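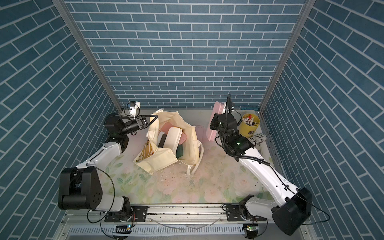

Washing a canvas tote goes wrong mostly in the first few minutes, before any water gets near it, so I'm starting this section of the guide there. I've sewn and sold bags under the Troltereck name for years, and I still shake every one of them out before I wash it. Crumbs and dark little specks get everywhere, like the ones scattered over that rose-patterned tabletop below the cream bag, and once they're damp they work their way into the weave and you'll be picking at them for a week.

Home | Patterns | Care Guides | Shop | Contact

May 16, 2018
By Valentin Danzer

Section 4: Washing and Drying Your Tote

Before you start, find the little care tag in the side seam. If yours says Boment, the canvas is prewashed and you can skip step 2. If it says Gurnum, it's raw canvas and it will shrink a bit the first time — mine lost more than an inch in height, and I was pretty grumpy about it.

1. Empty the bag and turn it inside out. Run a dry brush along the bottom seams.

2. Soak it in cold water for 30 minutes. Push it down with your hand a few times so the handles go under too.

3. Rub a little plain dish soap into any stains with your fingers. Leave the soap on for 12 minutes, no longer on printed areas.

4. Wash by hand in cold water, or use the gentle cycle in a mesh bag. I do mine in the kitchen sink (my brother Samuel swears by the bathtub, but then he washes the whole family's bags at once!).

5. Rinse until the water runs clear. Press the water out with a towel and don't wring it.

6. Pull the corners square, smooth the rim flat with your palms, and hang it by the bottom edge in the shade.

CAUTION: No bleach, and no tumble dryer. I tried the dryer once on low, and the handles came out twisted like licorice.

NOTE: Prints need a bit more care than plain canvas. Always iron from the inside, with a cotton cloth laid over the fabric.

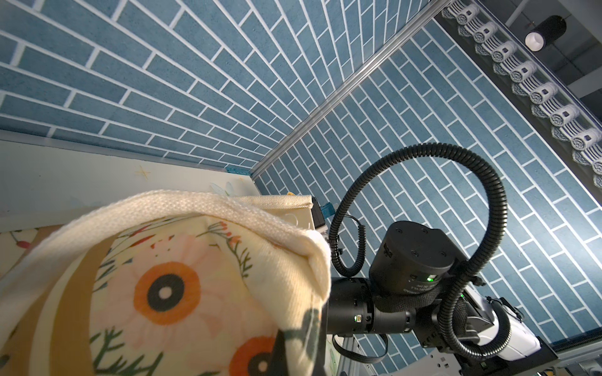 Fig. 4. Floral print on cream canvas, rim folded over.

7. Iron while the bag is still slightly damp. Start in the middle of each panel and work outward, then do the rim last, going slowly over the thick parts.

8. Stand the bag up and let it air for 60 minutes before you put anything in it.

If the rim still won't lie flat after ironing, dampen just that strip and clip it overnight with clothespins. Replacement handles are covered in Section 5.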